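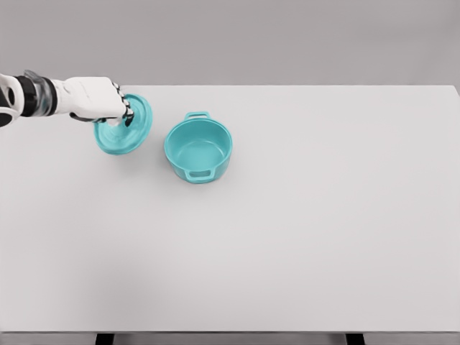 A teal pot lid held by its knob over a pale gray tabletop.

Trillard is changing the bottle, label and closure on its aquavit, the first update to the spirit's packaging since the distillery began selling outside its home region.

The new bottle is shorter and wider at the shoulder than the one it replaces, with a heavier base and a flat back panel. It will go to retailers in October, starting with independent liquor stores and followed by restaurants and bars. Stores that still hold the old bottle can go on selling it until it runs out, and the company said it will not take back unsold stock.

The spirit itself has not changed. Trillard said the recipe, the strength and the caraway used in the main aquavit are the same as before, and that the suggested retail price will stay where it is through the end of the year.

The design work was done by Baldursdóttir, a packaging studio that has mostly handled beer and cider until now. It kept the dark blue of the old label but dropped the drawing of the harbor, which had been on the front since the first batches. In its place is the Trillard name in larger type, with the style of aquavit printed underneath and a colored band around the neck to tell the bottles apart. The main aquavit has a white band, the barrel-aged version a copper one and the dill version a green one.

"Bartenders told us they could not read the old label from the other side of the bar," said Danai Rallis, brand manager at Trillard. "They were also putting the dill in drinks that called for the caraway. We heard that often enough that the neck bands were the first thing we asked for."

The harbor drawing will still appear, at a much smaller size, on the back panel next to the batch number. Rallis said some longtime customers had asked for it to stay, and that the back was the only part of the label with room left once the required text was in place.

The glass is being made by Tridby, which also supplied the previous bottle. The new mold took longer than planned. The first trial bottles leaned slightly on the filling line, and the base was redrawn before the second trial. The launch had been set for the summer and was moved back as a result.

Trillard has also given up the natural cork it used on all three bottles. The replacement is a stopper with a wooden top and a synthetic plug, which the company said holds up better in bars where a bottle is opened and closed many times a night. The wax seal is gone from the main aquavit and the dill version. The barrel-aged bottle keeps it - the seal is still dipped by hand at the distillery.

The first run is 3,000 cases, split among the three styles, with the main aquavit making up the largest share. A further 286 cases of the barrel-aged version have been set aside for the distillery shop in Jesholm, where they will be sold with a printed carton. The carton will not be offered to other stores this year.

Bars that already pour Trillard can ask their distributor for a kit with five of the new bottles and a set of pourers sized for the wider neck. The old pourers will fit but may drip, according to the company's notes to the trade. Printed menus and shelf cards with the old label can be exchanged through the same distributors.

Shipping cases have been changed as well. The shorter bottle allows an extra layer on each pallet, and the cardboard dividers have been replaced with a single molded tray. Warehouses that store cases on their side are asked to keep them upright, as the new stopper has not been tested for long storage in contact with the spirit.

A miniature in the same shape is planned for next year, along with a magnum of the main aquavit. Rallis said the magnum depends on whether Tridby can make the larger bottle without a second redesign of the base.

The distillery shop in Jesholm will have all three bottles on the shelf from the first day of the launch. Tastings of the range will be held there each afternoon at 3 p.m. during the opening month, and visitors do not need to book.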